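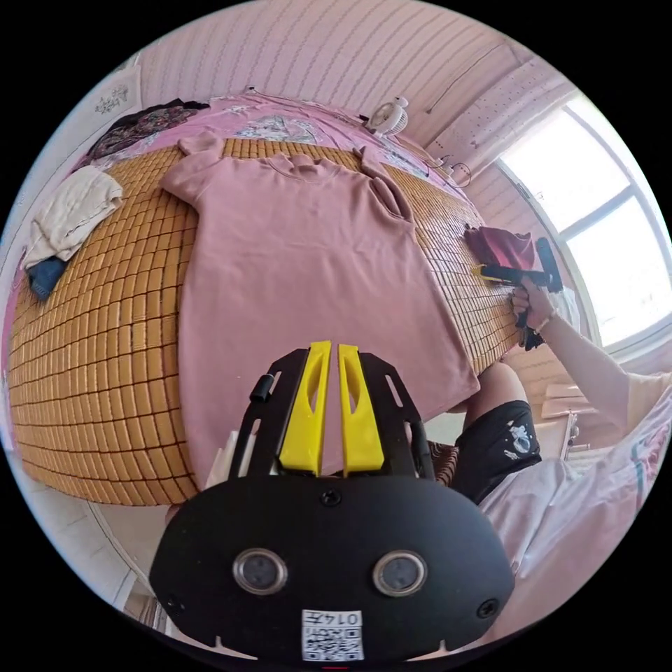

*Bamboo mat on the bed, November 27, 2019*

So the club racing calendar for next year has landed, and I've read it more times than I'd like to admit. The big change is that our series is going back to Zulleck! I did my very first race there, in a borrowed hatchback with a seat that didn't fit, and I finished second from last and grinned all the way down the motorway.

It's a June double-header, two races on the Saturday and two on the Sunday. My class gets a 25-minute qualifying session, which sounds generous until you remember how long the lap is and how many of us will be trying to find a gap. Last time I got one clean lap and spent the rest of it stuck behind a very determined little Jarilis with a flapping bumper.

The bit everyone's arguing about is Stuteno. It's been dropped altogether, and I do get why people are cross. It's close for most of the northern lot, the paddock is flat, and you can get a decent bacon roll before scrutineering. But the last corner there has eaten two of my front wings (well, splitters, let's not get grand) and I won't be crying over it.

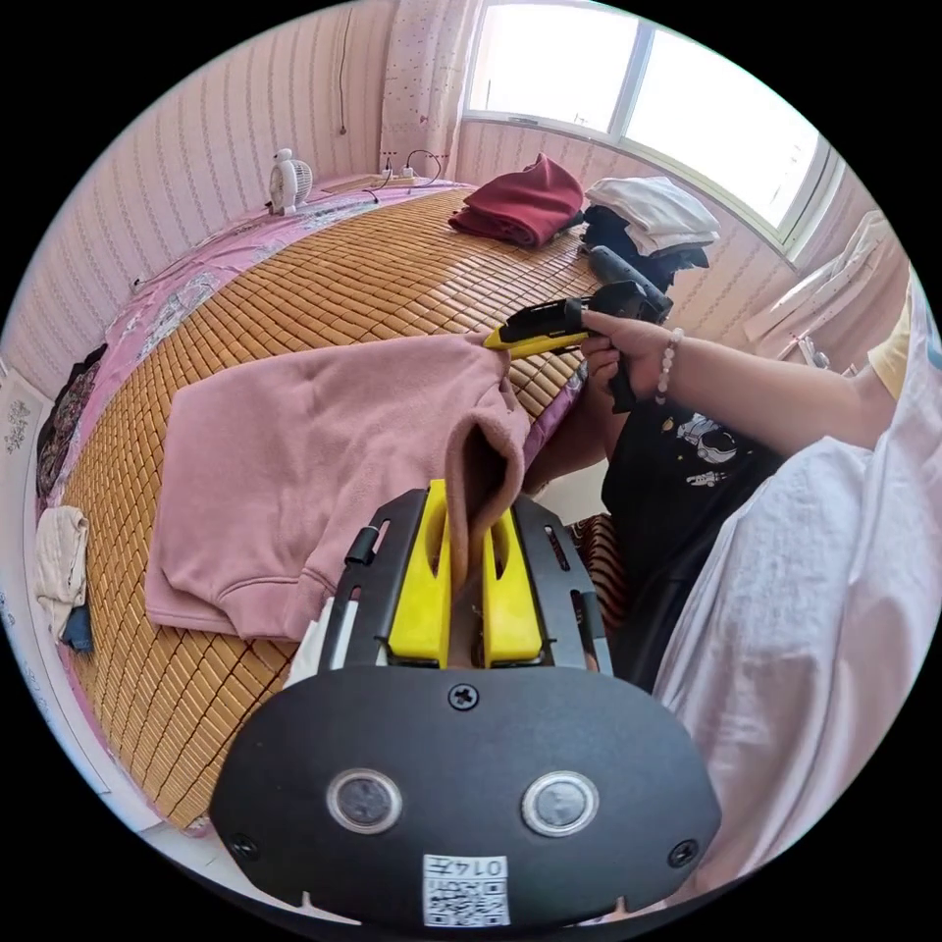

Hòa Đàm messaged to say I'm being far too cheerful, and that swapping a short tow for a ferry and an overnight stop will lose us half the grid before the season starts. Fair point. The entry fee for the weekend is £788, and that's before tyres, fuel or somewhere to sleep. I can do it if I share a garage and camp, but I know a few who can't.

What I'd like to see is the Sunday timetable squeezed a bit, so we're loaded up by 5 and on the evening boat. As it stands our second race is the last thing on the programme – lovely for the crowd, miserable for anyone with work on Monday.
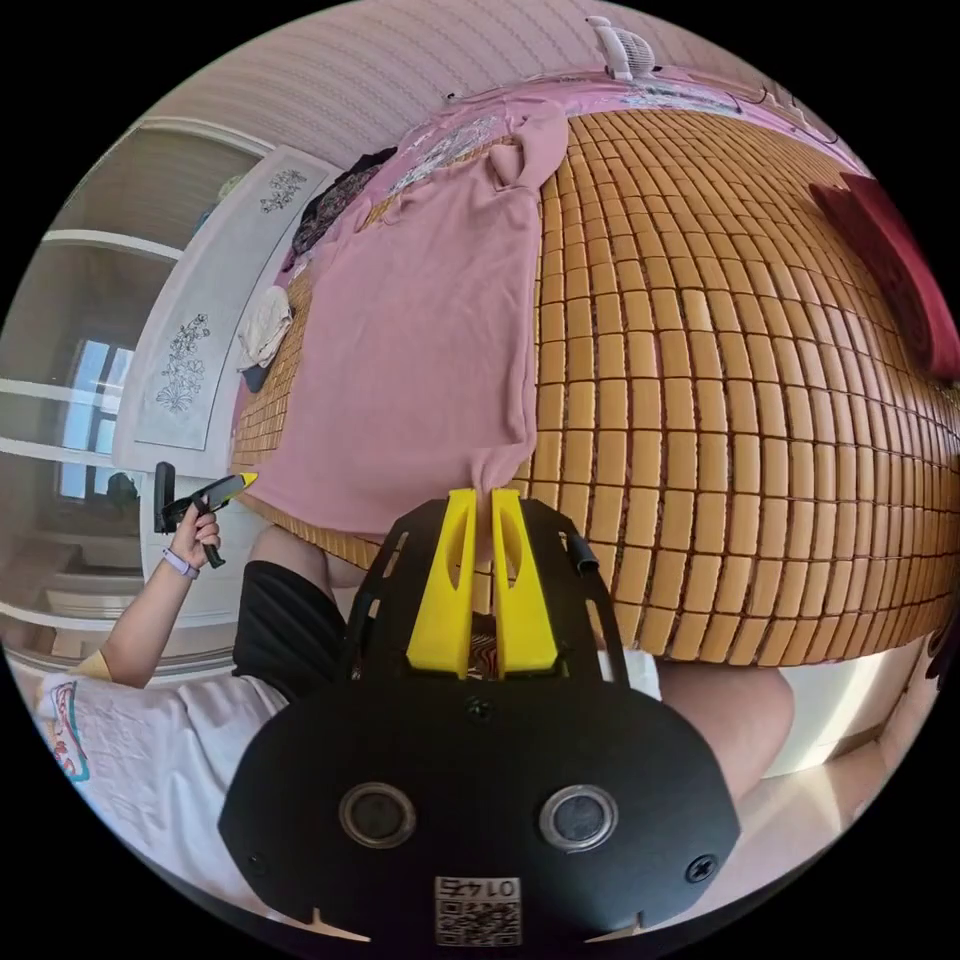 A reader left a comment under my last post asking why they don't simply run Zulleck as a one-day meeting and put the other two races on at Phí. I'd be all for it, although Phí is so narrow that overtaking is mostly a matter of waiting for somebody to make a mess of the hairpin.

Anyway, entries open next week and I've already filled in the form. Next job is the gearbox, which still won't go into third without a fight. I've got the number of a chap with a spare and I'm ringing him tonight.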